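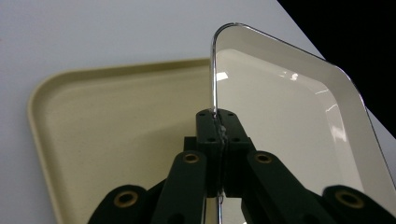 Tray (serving)

A tray is a shallow, flat-bottomed carrier with a raised lip, used for moving food, drinks and small things from one place to another. I've been writing entries for this household encyclopedia for nine years and I put this one off, mostly since I figured a tray was a plate that had gotten out of hand. Then I started reading, and I have to say I got hooked!

Shape and parts

The flat part is called the floor or the well, and the edge is the lip, rim or gallery, depending on who's talking. Gallery usually means a taller edge, often pierced, and you see it on older tea trays (my aunt had one with a dent you could rest an egg in). A tray with feet is a bed tray. A small one for letters, cards or a glass is a salver, though silver dealers will tell you a salver has no handles, and they get pretty firm about it.

Rectangles stack and pack well, and ovals are easier to carry against the hip. Round trays belong to bar staff, who balance them on one hand with the heaviest glass near the middle. I tried it with four tumblers of water. I won't be doing it again.

Materials

Wood, brass, silver and tin came first in most places. Lacquered trays were made in East Asia long before Europeans began copying the look in painted tinware, which English speakers call japanned ware or tole. Papier-mâché had a big run in the 1800s – layers of paper pasted over a mold, baked hard, then varnished. Good ones are surprisingly tough, but don't leave one in the sink.

Plastic took over cafeterias in the last century. Melamine is the hard, clicky kind, and fiberglass is what a lot of school lunch lines used. Merle Paewai, who collects the school kind and kindly let me poke through her shelves one Wednesday, has 70 of them, nearly all in mustard or avocado. Her favorite is a Stetulon with six compartments, one of them so small that we couldn't agree what it was for. I say pickles.

Sizes

There's no single standard for home trays. Most of the ones I measured ran some 22 inches on the long side, handles included, and that's close to the limit if you want to get through a narrow door with your elbows out. Bakery sheets and airline trays follow their own trade sizes – see the separate entries.

Care

Wipe wood with a damp cloth and dry it right away. Lacquer hates strong sun. Melamine can go in most dishwashers but should stay out of the microwave. For brass, go easy on the polish if there's engraving you'd like to keep.

See also: Butler's table; Lazy Susan; Salver; Tea service; Trivet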